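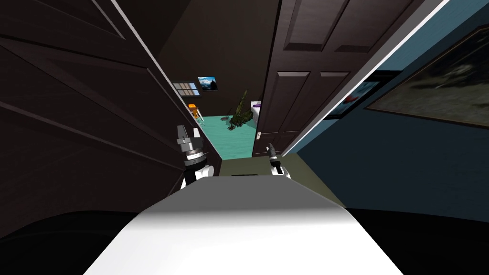

*Figure 1. The simulated house, from the robot's own viewpoint, at the double doors into the hallway.*

## 1. What we were asked to do

The brief was to recommend a two-armed mobile robot for the department's teaching lab, with a costed plan the department could take to its July spending round. We were to buy nothing. This suited our budget, which was also nothing.

The group was Diệp Đoàn (simulation), Tín Triệu (costs), Khang Sầm (building survey) and Tài Kiều (report, and most of the arguing). Randa Rizk supervised, and asked in our first meeting whether anyone had measured the lab door. We all wrote this down. It was three weeks before anyone measured the lab door.

## 2. Why we simulated first

Our original plan was a table of suppliers, a column of prices and a confident paragraph at the bottom. Diệp argued that a price list tells you what a robot costs and very little about whether it can get out of the room it was delivered to. We gave in, partly because she had already built the house.

Doors became the main subject. In Figure 1 both leaves are open, the right one with a small silver handle halfway up, and the hallway between them is narrow. The body of the robot takes up a great deal of the view. On paper we had treated the base as a dot that moved along a line. After a week with this doorway Tín added a column to the spreadsheet called "Width, including elbows".

The room at the far end, with its turquoise floor and spiky plant, was our target for every run. We grew quite fond of it.

## 3. The candidates

We compared two options. The prices are quotes in units of the lab's yearly equipment allowance, as the suppliers asked us not to print the real ones.

| | Gotar | Zulta |
|---|---|---|
| Base and both arms | 2 allowances | 1 allowance |
| Grippers | included | sold separately |
| Delivery wait | 16 weeks | 32 weeks |
| Spare battery | extra | extra |
| Simulation model | supplied | "on request" |

We requested the Zulta model. We are still requesting it. All our runs therefore used one generic robot, adjusted to each supplier's drawings, and should be read with that in mind.

## 4. Results

We ran 200 passes through the doorway, split evenly between the two sets of dimensions. The Gotar got through more often with its arms tucked in. The Zulta has the narrower base but carries its arms wider, so it lost most of what it had gained. With arms raised and grippers forward, neither did well enough for us to want to stand near it.

Khang then surveyed the real building. The lab door is wider than our simulated one, which was good news. The goods lift is not, and this was less good, as the lab is on the second floor. The Gotar fits the lift if its arms travel in a separate crate. The supplier, Cronin, will do this for a fee. Ridunlow, who sell the Zulta, said they would look into it.

## 5. The things Tín kept finding

The first budget had one line. The final one has a page, and most of the page is dull:

- grippers, if we choose the Zulta
- a second battery, so that a class can last longer than the first
- delivery in two crates, plus someone to put the robot back together
- floor markings and an emergency stop that works from across the room
- a service contract
- a cupboard, or whatever one calls a cupboard a robot goes in

Once these are in, the gap between the two candidates shrinks a good deal, though the Zulta is still cheaper.

## 6. Recommendation

Buy the Gotar, paid for over two years, with the service contract. The shorter wait means it could be used in the coming teaching year. If the department can only spend one year's allowance, we would put the purchase off and use the simulation for teaching until the rest is found.

The costs sheet and Khang's lift drawings are in the appendix. The Cronin quote needs renewing before the July round, and Tín has the contact details.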